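Truronis Ekley Flash Trigger

The Ekley is a small sound and light trigger for off-camera flash. Plug it into any flash with a PC sync port, set the delay, and it fires when the sensor picks up a noise or a change in brightness. It works for popping balloons, breaking glass and lightning.

In the box
Ekley trigger unit
Sound sensor on a 40-inch cable
Light sensor (fits on top of the unit)
2 sync cables
Printed quick start card

Batteries are not included. The unit takes 2 AA cells, alkaline or rechargeable.

Kitchen interiors

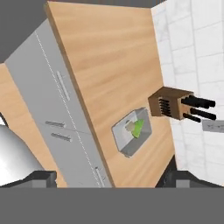
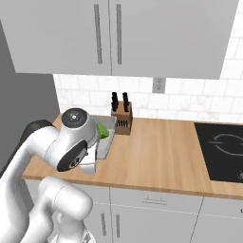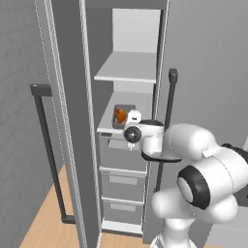
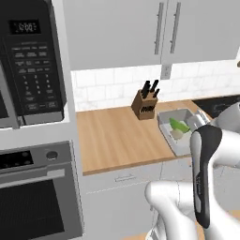

Setting the delay
Turn the left dial for coarse steps and the right dial for fine steps. The delay you chose stays in memory when the unit is switched off. For sound work, start with the sensor close to the subject and the delay at zero. Moving the sensor back makes the flash fire later, so many users leave the dials alone and just slide the sensor.

Work in a dark room with the shutter held open on Bulb. The flash makes the exposure, and lower power settings give a shorter burst and a sharper result.

Compatibility
Fits Mak and Rirnside flash brackets. Flashes with only a hot shoe need the shoe adapter, sold separately. Units bought before April have the older firmware and do not support the light sensor's lightning mode. Su-bin Min at our service desk can arrange the update by mail.

Weight with batteries: 37 ounces in shipping carton
Manual by Matvii Savchuk, revised 08/08/2018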